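Small Rooms, Loud Walls

The first box I lined was a shoe box, and I used what was left from a roll of gift paper. It was an ugly thing, with glue marks in every corner, but I kept it on my desk all winter. After that I started to look at every box in the house as a room that waits for its wallpaper.

Many people begin this hobby with furniture. They buy a tiny chair, then a tiny lamp, and only later they think about the walls. I prefer to begin with the paper. In a room that is only a few hands wide, a pattern does most of the work, and a big flower can be as strong as a cupboard.

My rule for a long time was one busy surface and the rest plain. Then in October I visited Skollach, a paper shop with more than 400 patterns in flat drawers, and the owner laughed at my rule. Her advice was to let the walls be bold and the floor be busy too, but pale. If the floor is like an old watercolor, she told me, the two will not fight.

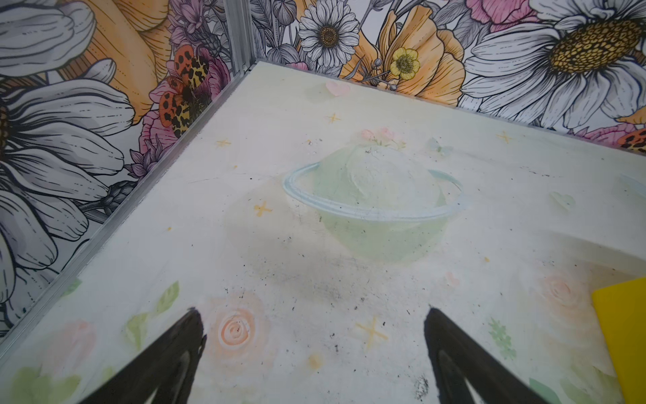

I went home with 2 sheets and tried it the same evening. For a floor, I now like a picture more than a repeating pattern. Planets, stars and hearts are good subjects, and roses in peach or pink help the floor to speak with flowers on the wall. The colors should be soft, almost washed out. When I choose a strong print for the floor, the box looks smaller at once.

For the walls I use paper from Prukik, which is thick and forgives a slow hand. Cakell makes a thinner one with prettier drawings, but it wrinkles when the glue is too wet. I cut each wall 3 millimeters too long and fold the extra piece around the corner, so the next sheet covers it. The floor goes in last, on its own board, and I do not glue it. This way I can change it when I am tired of it.

My favorite floor at the moment is from a small series called Hầu. It has been in the box for 6 weeks, and the furniture is still in its bag.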